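Wenov bench meeting, May, minutes (I'm typing these up, so blame me for the spelling)

We started with the stall, of course! Arm 2 stopped dead on run 2267 with its wrist joint over the torque limit, and it wouldn't release until I hit the stop button. I said my piece: it had done nearly 1000 runs on the new Tveit cable and I reckon the cable's gone (Skollora are sending a spare). Agreed that no one reaches over the table until the arm is parked and the light is off. We're keeping the kitchen layout as it is, colander in the middle and toaster oven at the end.

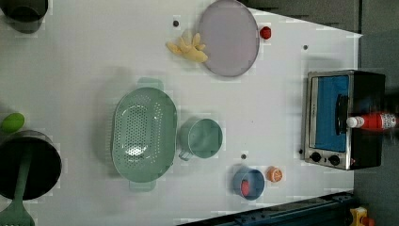
Liudmyla Zhuravel wasn't convinced about the cable and asked for the torque log first, as a worn gearbox would trip the limit in just the same way. Fair enough, I'll pull it tonight and send it round.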